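June, glue bench

Second round of hide glue tests for the spine linings on the 1666 sermon book. Started at 8:20 and stopped when the light went. Last round was no use because I let the pot run too hot over lunch, so none of those strips should be compared with these.

Three glues this time, by gram strength:
174, Tidby, pale flakes
198, Tidby, darker, small grains
264, Foveck, coarse grains, the one left over from the clamshell boxes

All soaked overnight in cold water, one part glue to two parts water by weight. The 264 had taken up everything and was sitting there like a rubber puck, so I gave it another half part before heating. The 174 still had a little free water on top. I left it in.

Heated in the Horkov pot, jars in the water bath, lids loose. The dial reads high. With the dial at 65 my glass thermometer said 61 in the bath and 58 in the jar, which is where I wanted it. Marked the dial with tape. Please don't peel it off.

Strips were cut from the Nepia lining paper, grain long, and pasted to scrap text block with the same rounding as the real one, or near enough. One layer of glue on the spine, lining down, bone folder through silicone release paper, left in the press with no pressure on the spine itself.

Notes while working:

174 stays open longest. I had time to lay the strip, lift one end and lay it again. Brushes out flat, no strings. Soaked into the folds more than I like and the paper looked translucent near the head.

198 much the same to handle, a bit quicker to grab. Smells stronger than the other two. Slight foam after stirring, went down in ten minutes.

264 gels on the brush. By the third strip I was pushing lumps. Warming the text block under the lamp helped, but I am not putting a lamp on a book of that age. Thinning it further helped too, and then I don't see what is gained over the 198.

Flex test, after four hours. Opened each block flat to the middle and closed it, twenty times.

174: no lifting. Soft feel.
198: no lifting. A little stiffer, throws up well.
264: cracked audibly on the second opening. One strip lifted at the tail, glue line had come away clean from the folds. The thinned one held but it is stiff.

Reversal test. Damp blotter over the lining, polyester film on top, small weight. The 174 released in 12 minutes and the 198 in 15. The 264 was still holding at 30 and I gave up and scraped it. That rules it out for me on this book whatever else it does.

Going with 198, unless the overnight strips look bad in the morning. If the folds turn out to be weaker at the front than they feel, I would go down to the 174 for the first few gatherings and accept the penetration. Wheat starch paste first as a barrier layer is still an option and I have not tested it with either. That should be next, before anyone touches the real spine.

Things to do:
Starch barrier under 174 and under 198, two strips each.
Order more of the 198. There is enough for the tests and not for the book.
Find the other thermometer, this one has a gap in the column.
The sewing at the tail of the book has one broken station, gathering 7. Repair before lining, linen thread, the thin one.
Relabel the glue jars. Two of them only say "good."
Type up the weights from the last three pages. They are only in here in pencil. 

Blotters are drying on the rack, leave them until they are flat.

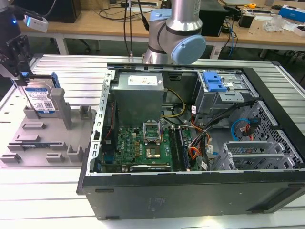
Huia Henare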